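**Slide 7: drawer hardware, small storage**

- Koltari bar pull, 732 cycles before first screw check.
- Virton pull, 791 cycles, same screws.
- State the load: drawer empty, pull straight out.

Pause for questions on screw length. 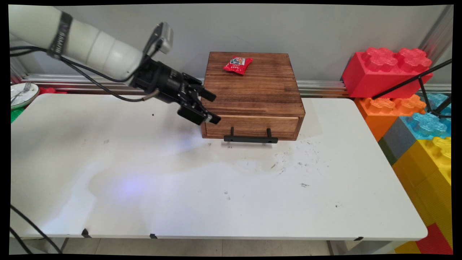 Handle choice affects how far a small chest must sit from the table edge. Measure clearance from the front of the bar, as the drawer face gives too low a figure. A black metal bar on two short posts stands proud enough to throw a shadow on the tabletop. Add finger room to that, then drawer travel.

Next: slide 8, runners.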